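4.2 Die Schattenliste: Wer eigentlich nicht zur Wahl stand

Zu den zuverlässigsten Befunden unserer Erhebung gehört, dass Unternehmen ihre Aufsichtsgremien nach Kriterien besetzen, die sie erst nach der Besetzung formulieren.

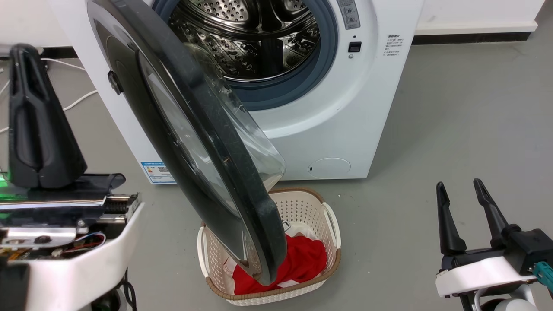
Abbildung 3: Waschmaschine mit geöffneter Tür.

Von den 123 untersuchten Mandaten in mittelgroßen Familienunternehmen lag lediglich bei 15 ein schriftliches Anforderungsprofil vor, bevor der erste Name fiel. In den übrigen Fällen entstand das Profil im Nachgang und passte dann, wenig überraschend, ausgezeichnet.

Wir bezeichnen als Schattenliste jene Gruppe von Personen, die in den Protokollen als »ebenfalls erwogen« geführt werden, mit denen aber kein Gespräch stattfand. Bei der Winness-Gruppe umfasste sie fünf Einträge, darunter einen Kandidaten, der das Gremium bereits verlassen hatte und davon offenbar mehr wusste als der Protokollführer. Bei Plalmont fehlt die Liste ganz. Auf Nachfrage wurde uns mitgeteilt, man habe »den Markt im Blick gehabt«. Wie dieser Blick dokumentiert wurde, ließ sich nicht klären.

Für die Kodierung der Sitzungsprotokolle (insgesamt 1345 Seiten) unterschieden wir zwischen begründeter und behaupteter Eignung. Als begründet galt eine Eignung, wenn mindestens eine überprüfbare Tätigkeit genannt wurde. Die Formulierung »kennt das Haus« wurde nach längerer Diskussion der zweiten Kategorie zugeschlagen, obwohl sie in mehreren Fällen vermutlich wörtlich zu nehmen war.

Das Verfahren bei Reddy weicht vom Muster ab. Dort wurde eine externe Beratung beauftragt, deren Bericht im September vorlag und drei Personen empfahl. Berufen wurde eine vierte. Der Bericht wird im Beschluss gleichwohl als Grundlage der Entscheidung angeführt, was wir unter »prozedurale Verzierung« verbucht haben (zur Definition siehe Abschnitt 3.1). Der Effekt auf die wahrgenommene Legitimität war dennoch positiv: Die befragten Gesellschafter bewerteten das Verfahren als sorgfältig, auch diejenigen, die den Bericht nach eigener Auskunft nicht gelesen hatten.

Schwieriger einzuordnen ist Lirkov. Das Unternehmen legte ein Profil vor, führte Gespräche und folgte am Ende dem eigenen Ergebnis. Wir haben den Fall zweimal geprüft und schließlich in der Stichprobe belassen. Ob die Berufung der späteren Gremienarbeit genützt hat, können unsere Daten nicht beantworten, da sie mit dem Beschluss enden. Der Zusammenhang zwischen Verfahrensqualität und Sitzungsverhalten wird in Abschnitt 4.3 anhand der Wortmeldungen untersucht, soweit es welche gab.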